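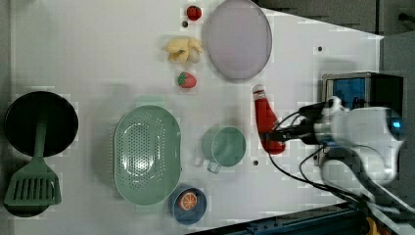 Do You Really Need to Believe Every Food "Fact"?

Somebody has probably told you that carrots let you see in the dark. Somebody else may have said that a swallowed seed will grow in your stomach. People say these things in a very sure voice, usually at dinner, and a sure voice is easy to believe. But a sure voice isn't proof.

We are going to take 5 famous food "facts" and poke at them. Some fall over right away. One of them wobbles but stays up.

1. Carrots give you night vision

Carrots are full of something called beta-carotene, and your body turns it into vitamin A. Your eyes do need vitamin A to work in dim light. People who get far too little of it can have trouble seeing at night, and getting enough can help them.

So there is a bit of truth in there. The trouble starts when the story grows. If you already get enough vitamin A, a mountain of carrots won't turn you into an owl. You would still bump into the dresser on the way to the bathroom. Eating huge amounts of carrots for a long time can even make your skin look a little orange. Does that sound like a superpower to you?

Verdict: half true, then stretched like gum.

2. Oranges stop you from catching a cold

Colds are caused by viruses. Oranges have vitamin C, and your body needs it, but scientists have tested extra vitamin C on a lot of people and most of them caught colds just as often as everyone else. For some people who took it every day, the cold ended a little sooner. That is a much smaller claim than the one you usually hear.

Notice how the claim got tested. You can't just say, "I ate an orange and I didn't get sick." Maybe you weren't going to get sick anyway. You need lots of people, some who take the vitamin and some who don't, and then you compare.

Verdict: mostly false. Eat the orange if you like oranges.

3. A strawberry is a berry

It's right there in the name! Surely this one is safe?

Ask a plant scientist. To them, a berry is a fruit that grows from a single flower with a single ovary (the part of the flower that makes seeds), and the seeds are tucked inside. A strawberry doesn't fit. The red part grows from the piece of the flower that holds everything up, and those little specks on the outside are the real fruits. Each speck has its own tiny seed inside.

Now for the part that makes people argue. By the same rule, a banana IS a berry. Those dark dots down the middle are what is left of its seeds.

Should you march into a grocery store and demand that they fix the signs? No. Cooks and shoppers use the word "berry" in their own way, and it works fine for them. When two people disagree, check first that they mean the same thing by the same word.

Verdict: depends who is asking.

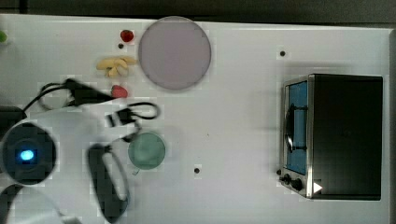
4. Swallowed seeds grow inside you

A seed needs water, air and the right temperature to sprout. Your stomach is short on air and full of acid, and food doesn't stay in there long enough anyway. Small fruit seeds mostly pass right through and come out the other end. Many plants depend on animals doing exactly this, so their seeds get a free ride to somewhere new.

Verdict: false. Whoever told you this was probably teasing.

5. Toast is healthier than bread

Toasting dries out the bread and browns the outside. The brown color and nice smell come from sugars and proteins changing in the heat. But the toast started as that slice of bread, and it is still very nearly the same food. White bread doesn't become whole wheat because it got warm.

Verdict: not so you'd notice.

How to be a food detective

Next time you hear a food "fact," try these 3 questions.

Who says so, and are they selling something?
How could anybody test it?
Is there a smaller, more boring version that might be the true one?

You can use them on this page too. Pick the verdict you trust least, and go look it up at the library.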